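Review: Ngau scanner app for local crime and court alerts

By Ratih Latuheru

I cover police and courts for a small weekly, and for the past 70 days I've used Ngau on my phone and laptop. It collects dispatch logs, jail rosters and court calendars and sends an alert when something matches your list.

Setup

You pick your counties, then add names, streets or case numbers. Mine took most of an evening. The county menu isn't in alphabetical order, and the search box only accepts full names. Saved lists hold up to 300 entries. I use fewer than half.

Alerts

Burglary and assault calls came through quickly. Court changes were slower. A sentencing hearing set for Tue 6 March was moved to the afternoon, and I heard it from the clerk's office before Ngau caught up. Charges are copied as filed, without any note when they are later reduced or dropped, so check the docket before you print anything.

Quiet hours work well. You can leave the phone on the desk overnight and let through only the categories you choose.
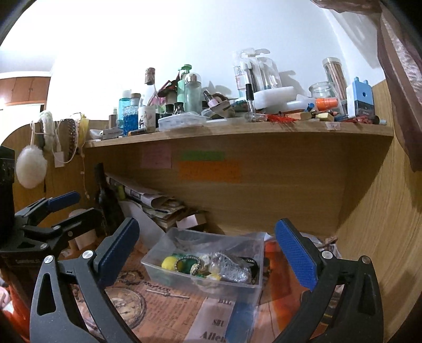
Searching old cases

The archive goes back to 1,990 days before the current date. Searching by defendant is fine. Searching by charge is poor, and "theft" brings up every theft of service ticket in the county. Exports stop at 3,000 rows.

Support

I wrote twice. Ruoxi Jiang answered both times by the next morning and fixed a roster that had stopped updating. The county search box is due to be changed in June.

Worth paying for?

For a reporter with several courthouses, yes. If you only follow one, the free court calendar and a phone call to the clerk will cover most of it. I've renewed on the monthly plan.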